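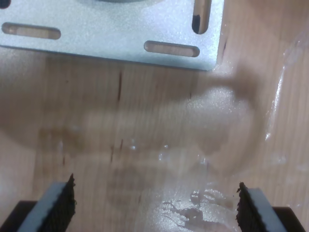 Sevwood Regional Hardware Terms, data card

Last updated: 27 December 2020

Summary

Sevwood is a word list of 1023 entries covering the names that carpenters, joiners and shopkeepers use for fixings, brackets, plates and fasteners. Each entry gives a term, its meaning in plain English, the region where it was recorded and the type of source. The list is intended for dictionary editors, translators and students of trade language.

Sources

Entries were drawn from two kinds of material: printed trade catalogs in the Jayasinghe collection, and interviews with people working in the building trades. Jinfeng Wan carried out the catalog reading. Peninah Mussa conducted 40 interviews and prepared the written transcripts. Speakers are identified by region and trade only, and no names are released with the data.

Structure

The data is supplied as a single tab-separated file, encoded in UTF-8, with one entry per line. The columns are term, variant spellings, gloss, part of speech, region code, source type and editor's note. There are 16 region codes, listed in regions.txt. An empty cell in the variant column means that no variant was recorded - it does not mean that none exists.

Editorial practice

Spelling follows the source wherever a printed form was available. Spoken terms with no printed form were spelled by agreement between two editors. Brand names that have passed into general use are included and carry the label "brand origin" in the note column. Offensive terms are retained and labeled.

Known limits

Coastal regions are better represented than inland ones. The catalogs favor terms used by sellers, and some entries may be rare in workshop speech. The glosses for "strap," "tie" and "cleat" overlap and are under review. Users should not treat the list as a guide to product standards or safe loads.

Changes in version 2

The Flirisard supplement, received in August, has been merged into the main file. Duplicate entries for "mending plate" were combined under one headword.

Comments

Orestis Pappas: Is "fish plate" left out on purpose? My father used it for any flat joining piece, wood or metal.

Theano Theodorakopoulos (editor): It is entered under "fishplate" as one word. We will add the two-word spelling as a variant.

Polyxeni Theodorakopoulos: The region code for two of the island entries does not match regions.txt. I have sent the line numbers by email.

Related items

Prodwood Timber Grading Vocabulary
Flirisard Supplement, original file
Interview Guide for Trade Language Fieldwork
Jayasinghe Catalog Index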